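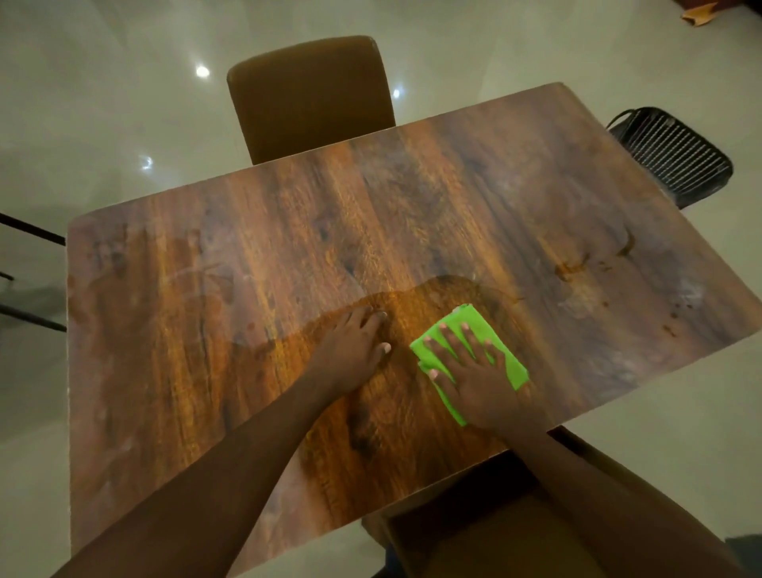

9 min read

Speaker notes - measuring heat flow through stacked layers with a guarded hot plate

Elsie Kettle, afternoon session, November

Slide 1. Title. Say name and group. Thank Mirzaei for the samples and for the loan of the second plate. Talk is about contact resistance between sheets, and why our early numbers for it were too high. Questions at the end, except if a symbol is unclear.

Slide 2. The problem. When you stack two flat sheets and push heat through them, the temperature drops inside each sheet and also at the joint. The drop at the joint is the part we want. It is small. In a typical stack of ours it is a few percent of the total, so any error in the rest of the stack lands on top of it.

Define resistance here: temperature difference times area, divided by heat flow. Same units for sheet and joint, so they add. Leave this up long enough for people to write it down.

Slide 3. The apparatus. Heater plate in the middle, guard ring around it, one sample stack on each side, cold plates on the outside. The guard is held at the heater temperature so that heat leaves through the stacks and does not go sideways. Point to the gap between heater and guard. Most of the trouble in this talk comes from that gap.

The plate is the Pemley design with our own heater winding. Thermocouples sit in grooves in the metal faces. We do not put sensors inside the stack.

Slide 4. How a run goes. Load the stack, close the press, set the load, wait. Steady state for us means the heater power and all face temperatures have stopped drifting by more than the noise. This takes around 14 hours for the thick stacks. Thin ones are faster, but we give them the same time so the runs match.

If someone asks about transient methods: yes, they are quicker. They also need the heat capacity of the sheet, and for these materials we did not trust the values we had.

Slide 5. Getting the joint out of the total. We measure stacks with different numbers of joints and the same total sheet thickness. Plot total resistance against number of joints. The slope is the joint. The intercept is the sheets plus the two outer contacts, which we don't need separately.

This only works if every joint is alike. Go slowly here. The sheets are cut from one cast and lapped on the same machine, and we measure flatness before each run. Sheets that fail get lapped again or dropped.

Slide 6. First results. 23 stacks, all at one load. The points fall on a line and the fit looks good. The slope was well above what the roughness model predicts. We believed it for longer than we should have. A straight line tells you the error is the same kind in every stack. It does not tell you the error is zero.

Slide 7. Guard imbalance. The controller was reading the guard from a single thermocouple near the power leads, and that spot ran warm. The rest of the ring was cooler than the heater, so some heater power leaked across the gap. We were counting that power as if it had gone through the stack.

Careful with the sign, I got it backwards in the practice talk. Counting too much heat flow makes the resistance come out too low, at first glance. But the leak changes with the stack, and it was largest for the stacks with the fewest joints, because those were run early, before the leads were moved. Low values at the left end of the plot tilt the line up. The slope comes out too high.

Slide 8. The fix. A thermopile across the gap with 9 pairs spaced around the ring, wired in series. The controller now works on the average difference and not on one spot. We also offset the guard on purpose, a little above and a little below, and read off the power at zero. Run order is now shuffled.

Slide 9. Corrected results. Old points gray, new points black. The slope is lower and agrees with the roughness model inside the error bars for the lapped sheets. For the sawn sheets it still does not agree. I think the saw leaves a bow that the model has no term for, but we have not shown that.

Slide 10. Load dependence. Joint resistance falls as load goes up, quickly at first and then less so. On unloading it does not go back along the same curve. We report loading values only. Wurnov reports unloading values for a similar material, so the two sets should not be put on one plot without a note.

Slide 11. Error budget. Biggest item is sheet thickness, then the gap leak, then thermocouples. Edge loss is small with the insulation packed in. Skip the table if short on time and go to 12.

Slide 12. What is next. Filled joints, starting with the Fatau grease. Two questions there: how thick the layer is after pressing, and whether it keeps thinning during the run. We can log the press gap now, so the second one should be easy to check.

Backup slides: wiring of the thermopile, lapping procedure, raw power traces for one full run.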